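About us

Welcome to Clavport

Clavport is a small company which makes and sells furniture for offices and home studies. We started with one rented garage and two electric drills, and the first thing we sold was a desk with one leg a little shorter than the others. The customer kept it, with a folded card under the leg, and she came back later for a bookcase. We are still grateful to her.

Today we work from a larger place on Peson Road. Half of our business is new furniture which we assemble here, and the other half is used office furniture which we buy from companies that are moving or closing. We clean it, repair it, change the worn parts and sell it again with a guarantee of 30 months. Many people are surprised how good a used chair can be when somebody has taken the time to look at the gas lift and the castors.

What we do

Desks and tables. We cut the tops to your measurements, and you choose the legs. The standard desk is called Hamel, and it is the one we recommend if you are not sure what you want. It comes with fixed legs or with adjustable ones. The Hamel can be taken apart with one key, so it will go up a narrow stairway.

Chairs. Most of our chairs are second-hand. We keep mesh and fabric models, with and without headrest. Please come and sit in them. A chair is a personal thing, and we can not tell you from a catalogue if it will be good for your back.

Repairs. We repair what we sold, and also what we did not sell. Bring the chair or the drawer unit to us, or send a photo by email first if it is heavy. If the repair would cost more than the piece is worth, we will say so before we begin.

Our place

We want our customers to see where the work is done. For this reason we do not have a separate shop with carpets and a workshop hidden behind it. It is one wide open space with white walls and a white corrugated metal ceiling, with tube lights mounted along it. When we moved in, the walls were dark green and the lights were few, and the first winter we painted everything ourselves. The colour of a desk top is much easier to judge now.

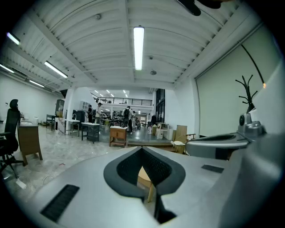

Because the space is open, you may hear some noise when you visit. We try to do the loud cutting early in the morning, before the doors open to visitors. In February it can be chilly inside, so please keep your coat on until the heating has done its work. There is tea and coffee, and you are welcome to it even if you only come to look.

You do not need an appointment for the chairs. For a desk made to your measurements it is better to write to us before, so that one of us is free to sit down with you. Please bring the width, the depth and the height of the place where the desk will stand, and tell us if there is a radiator or a power point behind it. We have had to make some desks twice for this reason, and it was our own fault for not asking.

How we work

We are a small team, and everybody does a bit of everything. The person who answers your email may be the same one who carries the desk to your door. Some of us learned the trade in other countries, and you will hear several languages at our lunch table.

We deliver ourselves, with our own van. Delivery inside 20 kilometres is free of charge. For longer distances we calculate the price together with you, and sometimes it is cheaper to wait until we have another order in your neighbourhood.

The old furniture which we can not save is taken apart. We keep the screws, springs, castors and good boards. What is left goes to Vomidell, the recycling centre near us.

Schools and community organisations can ask for our list of plain tables and stacking chairs. They are not beautiful, but they are strong and the price is low.

Visit us

Clavport
1067 Peson Road
Parking is behind the building, please use the second gate – the first one belongs to our neighbours.

This page was updated on 6th November.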